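Chapter 8
Why Wood Moves

Key terms: moisture content, grain, radial, tangential, cupping, end grain

A door that closes easily in December may stick by the middle of summer. The hinges have not shifted and the frame has not settled. The door has become wider. Wood takes in water from damp air and gives it back to dry air, and as it does so it swells and shrinks. This goes on for as long as the wood exists, whether it is part of a tree, a floor, or a chair.

In Chapter 2 you learned that wood is made of long, hollow cells that mostly run up and down the trunk. Water is held in two places. Some of it sits in the hollow spaces, and this water leaves first when a log is cut and stacked to dry. Losing it makes the wood lighter but does not change its size. The rest is held in the cell walls. When the walls begin to dry, they get thinner, and the board starts to shrink.

The shrinking is not the same in every direction. Along the length of a board it is so small that most builders ignore it. Across the width it can be large enough to open a gap between two floorboards. It is greatest in the direction that follows the growth rings, called the tangential direction. In many kinds of wood this is almost 2 times the shrinkage in the radial direction, which runs from the center of the trunk toward the bark. The difference explains why a flat board can dry into a shallow curve, a fault known as cupping.

Fermín Ocampo, a furniture maker in the town of Brendale, keeps a row of tabletops from old jobs along one wall of his shop. One of them was screwed tightly to its base on all sides. It split down the middle during its first winter indoors. The others were fastened with slotted screws that let the top slide a little, and they are still whole. We will return to his tabletops in Section 8.2, where you will work out how long each slot needs to be.

Before you read on, find a wooden door, drawer, or shelf at home or at school. Measure its width across the grain and write the number in your notebook with the date. Measure it again in 10 weeks, at the same place and with the same ruler.

Wide pieces are seldom cut from a single board. Workshops join narrower planks edge to edge, with the grain running the same way in each, so that the whole surface swells and shrinks together.

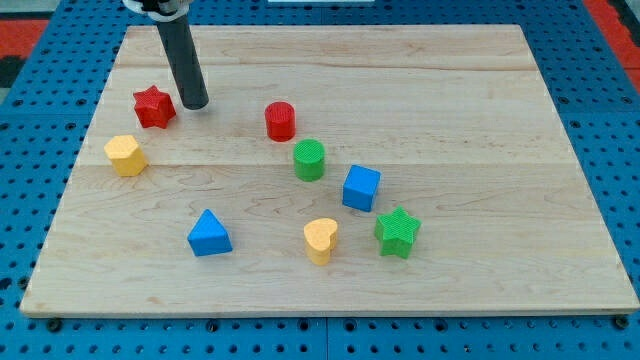
The joined surface still changes in width with the seasons, and whatever holds it in place has to allow for that.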